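Module 4: Buying in automation
Handout 6, the Girkoseo kitchen kit

Read before the seminar. Bring the Firberg price sheet and your notes from handout 5.

Firberg sells Girkoseo as a "teach by hand" service. The customer gets a set of hand-held grippers with cameras on them, does ordinary chores with them at home, and sends the recordings off. Firberg trains a model and promises an arm that can clear and stack dishes. The starter price is 1,829 pounds, which covers the grippers and 400 recorded runs. The arm is extra. Look for that on the sheet; it is on the back.

What is being sold at this stage is a recording tool and a promise. Students tend to mark these offers on the strength of the demo film, and the Girkoseo film is a good one: grey worktop, one plate, one cup, plenty of light. Ask what happens on a table somebody eats at, with bowls sitting inside bowls and the kettle things and chargers all sharing the same cloth.

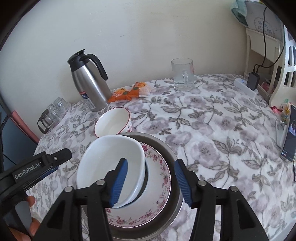

The second question is how many runs are enough. Firberg says 400 per household. Its own trial at Ulwood used 330, and the write-up counts a run as good if the recording was complete. Whether any arm later did the job is left out. A complete recording of a clumsy lift is still a clumsy lift, and I would want to see those two figures kept apart before paying for either.

Third, the fingertips. Ribbed pads sound sensible for crockery. The brochure says they "suit all common tableware" and gives no test for thin rims, glass, or a bowl stuck in another bowl. Treat the word "all" as you were told to in week two.

Fourth, labour. Each run takes the customer's time and the price sheet values that time at nothing. Pan, the rival service, sends a person to do the recording and charges for it. Pan looks dearer until you put a wage against the hours. Do the sum both ways.

Points in its favour, to be fair: the grippers need no fitting, and the contract can be ended with 30 days' notice. The recordings stay with Firberg after that. Clause on page 3, small type.

For the seminar
Write one page saying whether you would buy the starter pack, and list the evidence you would ask Firberg for first. Marks are for the evidence list. Last year's papers spent far too long on the arm.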